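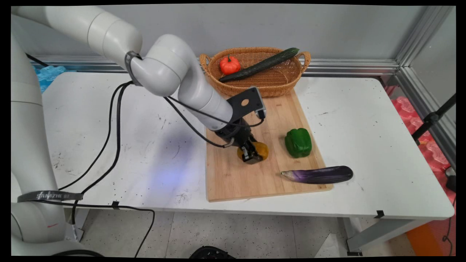 *The arm at the cutting board, with the green pepper and the eggplant on the board.*

The purchase request was due at noon, and Farzana Pirzada had the gripper line left to fill in.

She had watched the arm since eight. It closed two black fingers on a yellow-orange vegetable, held it over the cutting board, and waited for the controller to agree with itself. The wicker basket stood at the back of the board with the pumpkin-shaped one and the cucumber in it. The wait was 5 seconds. She wrote that down under Cycle Time, then moved it to Remarks, where the finance office at Clasbridge would not read it.

The form allowed one vendor per line. Lulten had quoted for the arm, the mounting plate, and a service contract renewable each February. Bajwa had quoted for the arm alone, 12 percent lower, with delivery in 70 days. The Bajwa sheet did not mention cables. She looked at the two black ones looping down over the tabletop and added a line for cable management, quantity one, price to be confirmed.

"Do we need the second gripper?" her manager asked from the doorway.

"If the first one fails, lead time is 30 days."

"Has it failed?"

"No."

"Then how do I defend it?"

She turned the screen toward him. The spare was four percent of the total. A stopped cell cost more than that by the second week, and she had the figures from the Stemance line to show it. He read them standing up. He had signed off on the Stemance line himself, without a spare, and he reached the bottom of the table and went back to the top.

"Who else has seen this?"

"It's an attachment."

"To what?"

"To the request. Appendix C."

Behind her the motors changed pitch. She did not turn around. Over the morning she had learned the sound of the wrist joint settling, and could tell it from the sound of the elbow.

"Put the spare in," he said. "Take the appendix out."

"The spare isn't justified without the appendix."

He thought about this. Down the corridor a printer started and stopped.

"Leave it in, then," he said. "Call it D."

She changed the letter, which left the request with an A, a B, and a D. In the Remarks field, after the cycle time, she typed – Appendix C intentionally omitted – and sent it at 11:52.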